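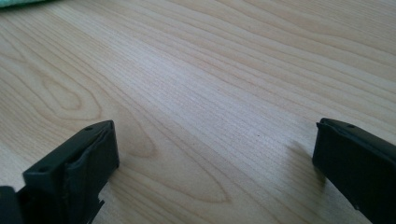
Why did the gripper keep reporting a good grasp after it had dropped the cloth?
The controller judged a grasp by how hard the motor was working, and a worn pad bunching up between the fingers makes the motor work just as hard as a piece of cloth does.

4.2 The false grasp fault

I'd love to say we spotted this one quickly, but we didn't. The Cuervo gripper had been running on the Kondby bench since August, picking up small cloths and laying them down again, and for most of that time the logs looked lovely. Every pick had a closing current, every closing current was over the threshold, and Curkuto (our control software, see section 3) happily wrote "held" next to each one. Then on 11th April I was sitting beside the bench with a cup of tea and watched the arm carry nothing at all from one side to the other, open its fingers very carefully, and log a success.

My first thought was the camera, so I lost an afternoon recalibrating it. That made no difference. My second thought was the threshold, and that was closer, though I went about it the wrong way round. I raised it until the empty picks stopped, and of course the real picks began to fail too, as the thinner cloths never pushed the motor that high. At that point I stopped fiddling and went back to the recordings.

The run we settled on for this section has 2404 picks in it. I went through the video for the whole lot (slowly, and with a lot of pausing) and marked each one by eye as held or empty. Curkuto had called 17 of the empty ones "held". Small, you might say! But all of them came in the last 500 picks, and several came one after another, so anyone working near the arm in that stretch would have had good reason not to trust it.

Figure 1 shows the fingers open over the table. The part to look at is the inner face of the left finger, where the edge of the dark pad has gone wavy and soft in outline. Much less of the right finger's inner face can be seen from this angle, so I wouldn't read anything into it. When we took both pads off, the left one had come away from its backing along the tip. My account of the fault, then, is that on closing, the loose rubber folded over on itself and got squeezed against the other finger. The motor met resistance a little early, the current rose, and the software did exactly what I'd told it to do.

Figure 1. Gripper fingers open above the wooden table, with nothing between them. The pad edge on the left finger is uneven.

We checked this in a fairly crude way. With the old pads back on and no cloth on the table, we closed the gripper 800 times and looked at the current. Most closings were clean, but now and then there was a bump of the same height and shape as a thin cloth gives. With new pads the bump went away. I should add that we only had one set of worn pads, so I can't say how early in a pad's life the trouble starts.

There is a safety side to this as well, and I'd missed it completely. Our rule for people reaching in to the bench was tied to the "held" flag: while the arm was carrying something it moved slowly, and once it had let go it was free to speed up. After a false grasp the flag could clear in the middle of a move, if the folded rubber sprang back, and the arm then sped up with no warning. It touched no one. All the same, the group at Tikasside had copied our rule, and we rang them the same day to ask them to switch it off.

The fix has two parts. Curkuto now compares finger width with current before it calls anything held – a thin cloth and a folded pad differ enough in width for that to work with the cloths we use – and the arm's speed no longer depends on the flag at all. Pads are also looked at before each run and swapped if an edge has started to lift. I haven't tested any of this on stiff items such as card, and the width check may well need setting again for those.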